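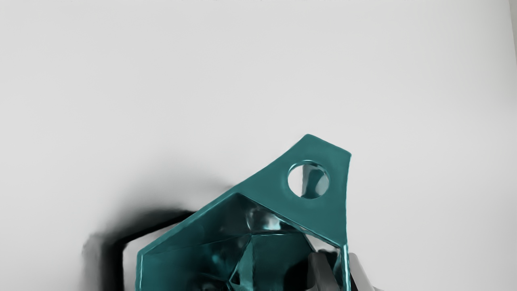
How to read a heat rate test report

A heat rate test tells you how much fuel a generating unit burns for each kilowatt-hour it sends out. Most reports run to 40 pages or more, but the figures you need are on a handful of them. The steps below follow the layout used at the Holtard plant, a 490 MW combined cycle unit.

Step 1. Find the test boundary

Look for the boundary drawing near the front. It shows which meters were used and where. Check whether output was measured at the generator terminals (gross) or after the plant's own loads were taken off (net). Do not compare a gross result with a net one.

Step 2. Check the fuel basis

Heat rate can be stated on a lower or higher heating value. For natural gas the higher value gives a heat rate that is larger by a little over a tenth. Write the basis next to every number you copy out. Ross Urquhart, who ran the September test at Holtard, puts it in the column heading so it can't get lost.

Step 3. Look at stability

Go to the log sheets and read the load, inlet temperature and gas flow for each run. A run with a load swing in the middle should have been thrown out or repeated. If it was kept, the report should say why.

Step 4. Follow the corrections

Measured results are corrected to reference conditions — air temperature, pressure, humidity, grid frequency and power factor. Each correction has a curve, usually in an appendix. Pick one run and work it through by hand. If your answer doesn't match, check the units first.

Step 5. Compare with the guarantee

Only the corrected figure counts here. Read the contract for any allowance for degradation or test uncertainty, and note whether it has already been applied. At Holtard the unit had run 1,968 hours before the test, so the degradation curve came into play.

Keep a copy of the raw data files with the report. You will want them when the next test is done.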